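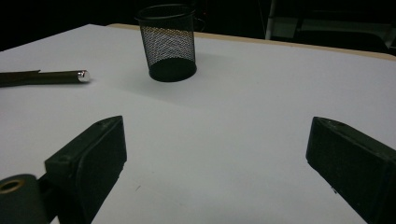 Prellside Hand-Held Gripper, Parallel Two-Finger Pattern

Equipment catalogue – Manipulation and Handling
Status: Available for loan
Supplied by: Prurnus Workshop
Equipment contact: Joris Wouters

Overview

The Prellside is a hand-held gripper with two facing fingers and a camera that looks out between them. The operator carries it to the work, closes the fingers on an object with a trigger, and the camera records each attempt from the gripper's own point of view. It is offered to research groups and teaching staff who wish to compare finger designs, camera positions and gripping methods before committing an arm to the task.

The unit is suited to desk and bench work with small household and office items. Typical trials include picking up a pen from a flat surface, placing it in a pen cup, and moving the cup without tipping it. It is not suited to heavy lifting, to food handling or to outdoor use.

General specifications

Weight, with standard fingers and camera: 405 g
Overall length, handle to fingertip: 325 mm
Finger action: parallel, trigger operated, spring return
Finger fastening: screw fixed, interchangeable
Finger material: printed plastic, dark green
Recording: to removable card
Power: rechargeable pack, supplied with charger

Fingers

The standard fingers have flat inner faces and are the recommended starting point for any comparison. They hold square and flat-sided objects well. On round barrels, such as pens and markers, they will hold reliably when the object lies across the fingers, and less reliably when it lies at an angle to them.

Three other finger sets may be borrowed with the unit: a padded set with a soft grey lining, a grooved set for round stock, and a narrow set for reaching into containers. The colour of the lining on the padded set has no bearing on its firmness. Borrowers should fit both fingers from the same set. Mixed pairs do not close evenly and will mark the faces.

Notes from comparison trials

Crescencio Beltrán carried out a comparison of all four finger sets in February, using the same bench, the same operator and 24 attempts per set for each object. His notes are held with the unit and may be consulted on request. The main findings are given in brief.

Pen lying flat on a smooth table. The narrow set performed best, as the tips can be brought down on either side of the barrel without touching the table. The standard set required a lower approach and a steadier hand. The padded set tended to push the pen away before closing. Pens with a raised clip rolled less than plain ones and were easier to take up with every set.

Wire-mesh cup, empty. The standard and padded sets both held the cup by its sides. With the standard set, the grip was firmer at the solid band near the base than on the mesh. The grooved set is not recommended for this object, as the edges of the groove catch in the mesh on release.

Wire-mesh cup, loaded. Results varied with the weight of the contents. Operators are advised to carry out their own trials and to record the load used.

Camera and lighting

The camera is fixed in position and both fingertips remain in view at normal opening. Exposure is set by hand. Automatic exposure was tried at an early stage and withdrawn, as the brightness of the picture shifted whenever the gripper moved between a pale tabletop and a dark room behind it.

Dark objects against a dark background are difficult to separate in the recordings. This applies in particular to black mesh, dark handles and dark pen barrels. Where the trial depends on seeing the outline of the object, a desk lamp placed to one side is usually enough. Polished metal parts may show a small bright spot under direct light, and the lamp should be moved until this is acceptable.

Use with a fixed arm

The fingers may be removed from the hand-held body and fitted to the Vídalín bench arm by means of an adaptor plate, which must be requested separately. The camera bracket transfers with them, so that recordings from the hand and from the arm share the same view. The trigger is not used in this arrangement and closing is managed by the Plurkala controller.

Results obtained by hand should not be assumed to carry over to the arm. An experienced operator corrects a poor approach without noticing – the arm will repeat it. Groups planning to move from one to the other are asked to allow time for a second set of trials.

Care and handling

Wipe the inner faces of the fingers with a dry cloth before each session. Do not use solvents. Check that the finger screws are snug but do not overtighten them, as the plastic around the holes will deform. Store the unit in its case with the fingers open. Damaged fingers should be returned with the unit and reported to the equipment contact, who will arrange a replacement.

Loan conditions

The unit is lent with one set of fingers unless others are requested at the time of booking. First-time borrowers must complete a short introduction at the equipment counter. Recordings are to be copied from the card before return, as cards are cleared between loans.

Included in the case: gripper body, standard fingers, camera, battery pack, charger, card and reader, hex key, printed guide.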